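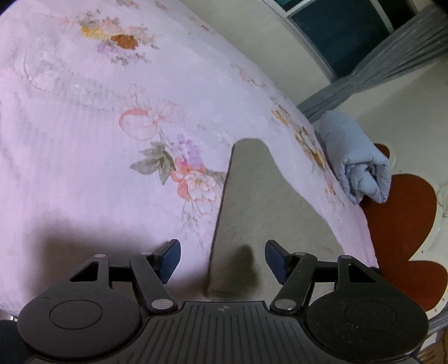 How often should bed sheets be changed?

Once a week for most people, and once a fortnight if you sleep alone, wash before bed and keep pets out of the room. That is the advice given by the head of linen at Ferley, a guest house in Prurnmont with 42 beds, who has been making them up and stripping them for most of her working life. She agreed to talk on a Saturday, the busiest day of her week, as long as the interview could be done while she worked.

She doesn't like the phrase "spring cleaning" when it comes to beds. "People save it up," she said. "They do the curtains and the mattress and the pillows all on one day and then they're worn out and the bed doesn't get touched till the clocks change again. Do the sheets on the same day every week and the rest gets seen to while you're there."

The guest house uses white linen in most of the rooms, but the older part of the building still has patterned sheets, florals mainly, in pinks and lilacs. She prefers them. White shows everything, she said, and has to be replaced sooner. A print hides a faint tea mark and still looks cheerful when it has gone thin.

Washing them is another matter. She puts florals through at 30 degrees and turns them inside out if they are duvet covers. Whites go in hotter. "I've had yellows go on me at a high heat, and once the yellow's gone the whole thing looks tired," she said. "The browns and rusts hang on longest. Pale purple is the worst, that goes grey." She uses half the powder the packet suggests, and no softener on anything that touches the skin, as she finds it makes cotton feel greasy after a few months.

Asked about the most common mistake, she said it was buying the wrong depth of fitted sheet. Mattresses have got thicker and people still buy the size they grew up with. The corners ride up in the night, and by morning there is a bare patch of mattress at one side and a ridge of cloth down the middle. Her answer is to measure the mattress with the topper on and add a hand's width. For a standard single that means 90 centimetres across, and the depth is whatever the tape says.

She still uses flat sheets on a good number of beds. They wear more evenly, she said, and they can be turned top to bottom. They also fold without a fight. Her corners are done the way she was taught in her first job, at a laundry called Odeck which has long since closed: tuck the foot, lift the side to make a triangle, tuck what hangs, drop the triangle and tuck again. She did one while explaining it and it took her a few seconds.

"You pull from the middle out," she said. "Everyone pulls at the corners. If you start in the middle and push the cloth away from you with your hands flat, the creases go over the edge on their own."

Ironing gets little of her time. Pillowcases are ironed, and the top 30 centimetres of the flat sheet where it folds over the blanket. The remainder is line dried where the weather allows, folded while slightly damp and put under something heavy. In September, when the mornings are wet, she brings the washing in by 2 and finishes it on the rack over the boiler.

On storage she has firm opinions. Each set is folded and put inside one of its own pillowcases, so that whoever makes the bed takes one bundle off the shelf. New bundles go to the bottom of the pile and beds are made from the top – otherwise the same few sets do all the work. She keeps no lavender bags. A guest complained of the smell some years ago and she found she didn't miss it either.

Old sheets are kept longer at Ferley than a hotel would keep them. A sheet worn through in the middle is cut down its length, the outside edges are joined to make a new centre, and the sides are hemmed. She admitted that there is a seam to lie on and that some people can't bear it, so those go on the staff beds. When a sheet is past that she cuts pillowcases from the good parts, and after that dusters and dust sheets. Very little goes in the bin.

She buys replacements from Yip, a market stall two streets away that sells ends of lines, and she takes the patterned ones when they come up. Matching is not something she worries about. "If it's clean and it's flat, they'll sleep," she said.

Her own bed, she said, gets changed on a Saturday too, after she has finished everyone else's. She leaves it stripped to air in the morning with the window open, and makes it up when she gets in. Some weeks that is quite late in the evening, and on those nights the corners are not what they should be.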